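Monstead Island Reserve – Visitor Hut Inspection
Site: Ballel Landing, track end

Hut roof and gutters: Pass.
Water tank, 3,885 liters: Pass. Screen cleaned.
Rodent bait stations, 100 m spacing: Fail – 2 lids missing on the Trirkero side.

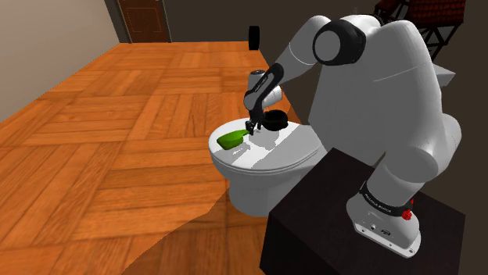
Boot-wash station: Pass. Brushes worn; replace before January.
Boardwalk, 455 m: Pass with comment. Loose netting near the petrel burrows.
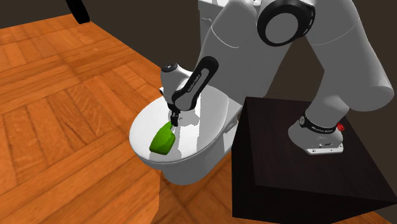 Toilet, lid closed, with green object on lid.

Marty Creek footbridge: Closed pending repair.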